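木纹

木纹这个词,平时大家用得很随意,地板有木纹,桌子有木纹,连手机壳都能印个木纹。我写这个条目的时候翻了翻自己攒的笔记,发现光是把它说清楚就得绕好几个弯,那就慢慢绕吧,反正我喜欢木头,唠叨一点请多包涵。

先讲定义。木纹,广义上指木材表面能看到的一切纹样,包括年轮被切开后留下的线条、纤维的走向、髓射线的斑点,还有树节周围那一圈圈绕开的涡纹。狭义的木纹,木工师傅嘴里说的"纹理",多半专指纤维的走向:顺着刨,光溜溜的;逆着刨,咔嚓一声撕起来一块,心都碎了。英文里一个 grain 把这两层意思全包了,中文好歹还能分成"花纹"和"纹理",不过日常说话里也没什么人真的分。

名称与范围

老一辈木匠把好看的纹样叫"花",问一块板子"花大不大",意思就是图案张扬不张扬。我第一次听见的时候还以为在聊窗台上的盆栽呢!家具行里又有"山纹""直纹""水波纹""鬼脸"这些叫法,各地不太统一,同一块板在两家店里能听到两个名字。我在这里尽量用通行的说法,碰到有分歧的地方会提一句。

纹样是怎么来的

温带的树一年里长得有快有慢。春天水分足,长出来的细胞大、壁薄,颜色浅,叫早材;到了夏末,比如八月前后,生长慢下来,细胞小、壁厚,颜色深,叫晚材。一浅一深合起来就是一圈年轮。横着锯断看到的是圆圈,竖着剖开,圆圈就变成了线。所以我们在桌面上看到的那些深色细线,大多是晚材的切面。

热带的树没有那么分明的冬夏,年轮常常模糊,纹样更多靠管孔和色素的变化。有些木头整块颜色均匀得像一块巧克力,要凑得很近才能看见细细的短线,那是被剖开的导管。导管里有时还有深色的填充物,看着像撒了一把芝麻,我个人特别爱这种,虽然很多人嫌它"脏"。

再说髓射线。它从树心往外辐射,负责横向运输养分。径切的时候,射线被整片剖开,会在板面上闪出一块块亮斑,栎木最典型,行里叫"银光纹"或者"虎斑"。山毛榉的射线短,剖开是密密麻麻的小点,像雀斑。

切法与纹样

同一根原木,怎么下锯,出来的脸完全两样。最省料的是弦切,锯路和年轮相切,得到一座座尖拱叠起来的山纹,热闹,宽窄变化大。径切的锯路对着树心走,出来的是接近平行的直纹,安静,也稳定,不容易翘。介于两者之间的叫斜径切(有人叫刻切),线条平行但射线斑不那么抢眼,做桌腿很合适,因为四个面看上去差不多。

还有一个常被忽略的面,就是板子的边。选购桌面的时候大家都低头看正面,我劝你蹲下来看侧边!一块厚板,侧边的线条往往比正面密得多,紧紧挨在一起,把年轮的疏密老老实实交代出来。贴面的板子也常在这里露馅,正面和侧边的线条接不上。

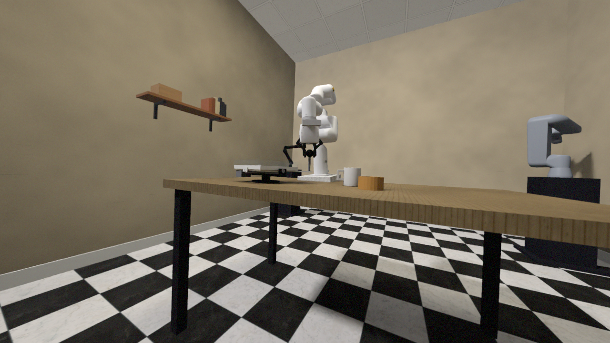

长木桌,桌面纹理细,厚边上的竖向线条排得很密。

旋切是另一条路。把原木像削苹果那样转着削成薄皮,出来的花纹又大又散,一团一团的,便宜的胶合板多半是这副样子。我小时候家里的柜门背面就是旋切皮,躺在床上能从里面看出鲸鱼和老太太的脸,现在想想也算是启蒙教育吧。

纹理走向的类型

按纤维走向来分,大致有下面几种,我按自己碰到的多少来讲。

直纹最常见,纤维和树干平行,好刨好劈,做筷子、做梯子都靠它。斜纹是纤维和板材长边有个夹角,有时候是树本来就长歪了,有时候是锯的人没对准。斜纹的板强度会打折扣,承重的地方要小心。螺旋纹是纤维绕着树干转着长,活像拧过的毛巾,这种料干了以后爱扭。

交错纹就有意思了,树一段时间往左拧,一段时间又往右拧,一层压一层,径切出来是一条亮一条暗的带子,换个角度看明暗还会对调。沙比利就是出了名的例子。刨它是噩梦,顺逆全在一块板上,我的办法是把刨刀磨得极锋利,每次只吃一点点,再不行就老老实实上刮刀。

波纹是纤维像浪一样起伏,光打上去有立体感,小提琴背板爱用这种枫木,叫"虎背纹"。起伏很轻的时候,线条总体还是平行的,只是走着走着轻轻拐一下,又回来,间距也跟着忽宽忽窄。这种轻微的起伏我觉得耐看,天天对着吃饭也不腻。

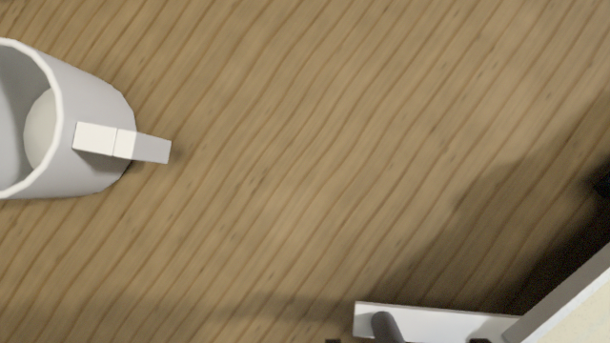 俯看的木质表面,深色细纹大致平行,略有起伏,其间散着短小的深色斑点。

瘤纹是树受了刺激,芽点乱冒,纤维绕成一团团小漩涡。漂亮是真漂亮,贵也是真贵,一般切成薄皮来贴。鸟眼纹则是一颗颗小圆点,到底怎么形成的,说法不少,我看过的资料互相打架,这里就不替谁站队了。

颜色与老化

木纹的对比度会随时间变。樱桃木新刨开是淡粉色,晒着晒着就成了红褐色;胡桃木反过来,越放越浅;松木会慢慢发黄,早材晚材的差别反而柔和了。桌子上长期压着一样东西,挪开以后下面会有一块颜色不一样的印子,樱桃木尤其明显。Dunddale 那家我常去的旧家具行里有一张樱桃木书桌,桌面上留着一个端端正正的方印子,店里一直没舍得打磨掉,我每次去都要摸一下。

光线的影响也大。同一块板,侧光下纹样像浮雕,顶光下就平了。挑木皮的时候我习惯拿到窗边,上午十点看一回,下午四点再看一回,店员大概已经烦透我了。

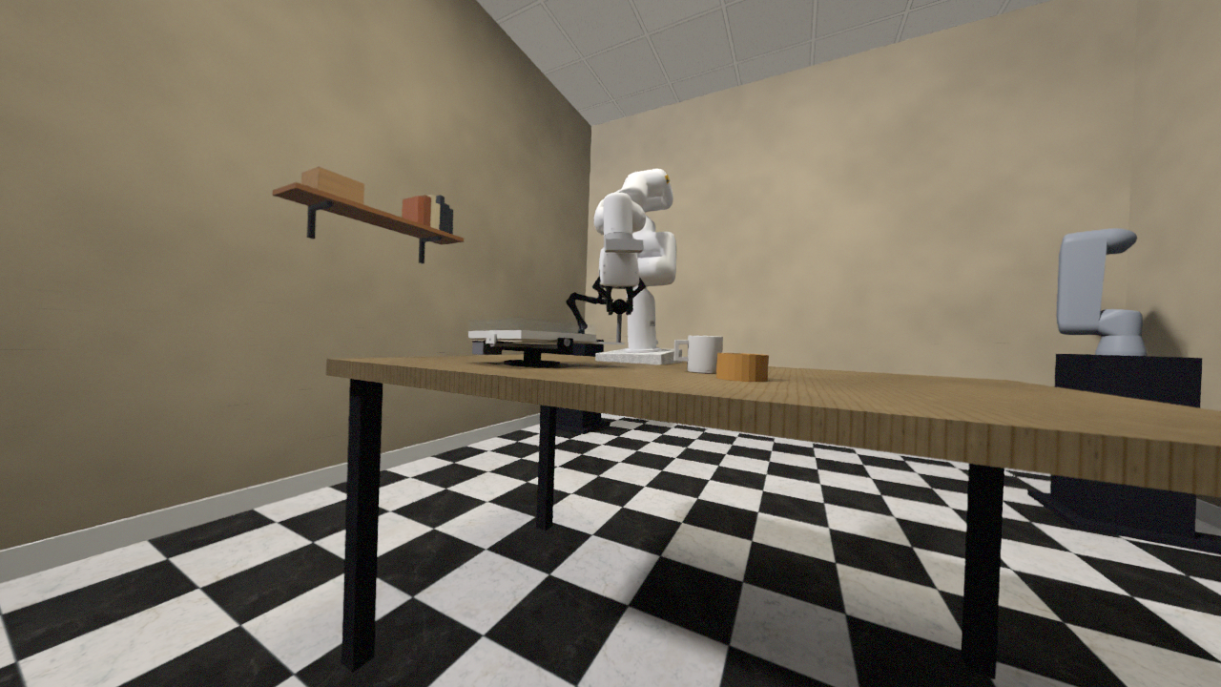 涂饰对纹样的影响同样值得单列一段。油类渗进去,会把深色部分压得更深,对比一下子拉开,第一遍油擦上去的那几秒钟是我做木工最大的快乐,没有之一!水性漆偏清冷,颜色变化小,适合想保留浅色的人。蜡最温和,保护也最弱,热杯子一放就是一个白圈。染色剂要当心,松木和桦木吸色不匀,容易花得像没洗干净,先上一层封闭底再染会好很多。

开放漆和封闭漆的区别也在这里。开放漆保留管孔,手摸上去有细细的沟;封闭漆把孔填平,光滑如镜,但是隔了一层,看着总觉得远。这当然是我的偏心,喜欢亮面的朋友别生气。

拼板与对纹

单块宽板难得,桌面多数是拼出来的。拼板讲究纹样衔接,几块料颜色要近,线条走向要一致,山纹和直纹混着拼容易显乱。师傅会先把板子摊在地上换来换去,摆顺眼了用铅笔画一个大三角做记号,上胶的时候就不会弄错次序。

薄皮有更讲究的玩法。相邻两张翻开来对拼,左右对称,叫书页拼,像翻开一本书;一张接一张顺着排,叫顺拼;四张对角凑成菱形的,老式柜门上常见。书页拼有个小毛病,翻过来的那张纤维方向相反,反光不一样,两半会一深一浅,站到另一头看又颠倒过来。

Vindthorpe 的老木匠铺子里流传过一个说法,桌面的纹路要"送客",就是顺着长边从主位往门口走。这个规矩有没有道理我不敢说,不过长桌的线条顺着长边确实舒服,横过来就像一格格的搓衣板。
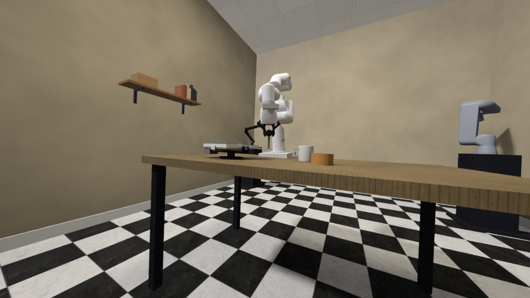

仿木纹

真木头贵,仿的历史也就长。早年间的油漆匠用梳子、海绵和软毛刷在湿漆上拖出纹路,英文叫 graining,手艺好的能骗过同行。后来有了印刷纸贴面,再后来是带凹凸压痕的,印刷图案和压痕对齐的叫"同步纹",摸起来已经很像那么回事了。

分辨真假最简单的办法是找重复。印刷有周期,同一个树节隔一段又冒出来一次,找到两个一模一样的,基本就破案了。我在 Skakitz 住过一家小旅馆,地板上有个像小狗侧脸的节疤,晚上睡不着,一路数到走廊尽头,全是同一只小狗。电脑里做的木纹也有类似的麻烦:贴图铺得太大会重复,用算法生成呢,线条又容易太匀,缺一点树自己长出来的脾气。

要是实在看不出来,就看断头。真木头的端面有年轮弧线,和正面的纹路能对得上;贴面的断头要么被封边条盖住,要么露出里面的碎料。

在使用中的意义

纹理走向影响的可不只是好看。木头顺纹方向几乎不缩,横纹方向会随湿度明显胀缩,弦向又比径向胀得多。所以实木桌面和桌架之间不能用胶粘死,要留活口,用木扣或者长孔螺丝。我第一张桌子就是粘死的,Hayes 的冬天又干,暖气一开,半夜"啪"地裂了一道,吓得我从床上坐起来。那条缝我后来填了两回,每到冬天还是能摸出来。

受力也一样。顺着纤维拉,木头很结实;横着掰,一掰就断。做椅子腿、工具柄都要让纤维从头通到尾,弯的零件最好找天然弯的料,或者蒸汽弯,直接从直板上锯一个弧形出来,中间必有一段纤维是断的,早晚要出事。

保养方面简单说两句:擦桌子顺着纹路擦,打磨更要顺着纹路磨,横着磨出来的划痕上了油以后特别刺眼,想补救只能从粗砂纸重新来过。

参见:年轮、髓射线、径切与弦切、薄木贴面、木材涂饰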